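4.2 How brown paper ages on a working surface

We now come to the part of the study that we enjoyed most. The laboratory ageing tests in Section 4.1 told us how kraft paper behaves in a warm cabinet, with steady humidity and no one leaning on it. Real tables are much livelier places! Paper laid over a worktop is rubbed, pressed and dragged upon, and it takes up moisture from the air on one side only. We wanted to know whether the small changes in tone and surface that conservators report from old pattern sheets and shop wrappings could be followed as they happen, in rooms where people were getting on with other things.

Two papers were chosen. The Hasby sheet is made from unbleached softwood pulp and has a slightly glossy finish on one side. The Ketier sheet has a good share of recycled fibre and feels softer in the hand, with a faint fleck that shows up beautifully under low side light. Both were bought on wide rolls from the same merchant, stored flat for a month, and cut with the grain running along the length of the table. We laid them glossy or smoother side up, pulled them snug and fixed them underneath, so that no tape touched the part we meant to measure.

Colour was read with a hand-held meter at marked points, and gloss was read at the same points straight afterwards. Over the whole study this gave 3,698 paired readings, of which 177 were set aside. Most of those came from spots where the paper had lifted, and a lifted sheet gives a gloss value that is far too low (we learned to press gently with a clean glass plate before each reading, and the trouble nearly vanished). The remaining readings are summarised in Table 3.

The effect of light was the first thing to show. Sheets near windows moved towards yellow early on and then slowed down, just as the cabinet tests had suggested. What delighted us was how local the change could be. A sheet from the Binder reading room, where a box file had been left in one place throughout May, kept a crisp rectangle of its first colour, and the edge of that rectangle was sharp enough to measure across. The Ketier paper changed more than the Hasby paper in every room, and we put this down to the lignin left in its recycled fibres.

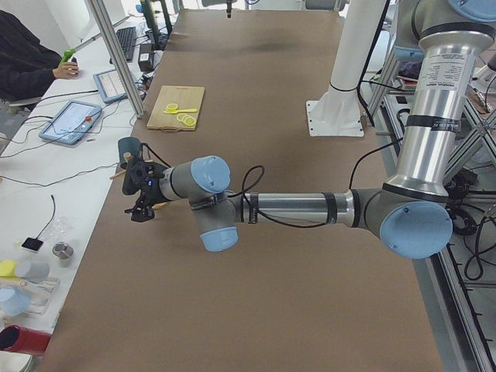

Figure 6. Smooth brown paper covering a large table, with a robot arm reaching across it.

Rubbing gave a more tangled picture, and a more interesting one. We had expected wear to dull the surface, and on the Ketier sheets it did. On the Hasby sheets, light rubbing raised the gloss at first, as if the loose fibre ends were being smoothed down, and only heavier wear brought it back to the starting value and below. Anyone who has handled an old parcel will know the shiny patches that form along its corners. Our readings fit that everyday memory very well, and they suggest that a shiny patch on an old wrapper may be a sign of gentle handling over a long time.

Moisture was harder to separate from the rest. Paper swells across the grain far more than along it, so a sheet fixed at its edges will ripple on a damp day and pull flat again when the room dries. At the Aubert workshop, where the heating is switched off at weekends, we could follow this by running a straight edge over the sheet. The ripples came back in nearly the same places each time. Once a fold line had begun to form, the colour along its crest drifted away from that of the hollows beside it, and the gap was still there after 30 days in a dark drawer.

Taken with the results of Section 4.1, these readings lead us to treat tone and gloss as separate witnesses. Tone mostly records light. Gloss mostly records touch, though its direction depends on the finish of the sheet and on how far the wear has gone. A conservator with a single wrapper and no history for it could therefore learn a good deal by measuring both, starting with a part of the sheet that has stayed covered. In Section 5 we try this on a group of pattern sheets whose storage history is partly known.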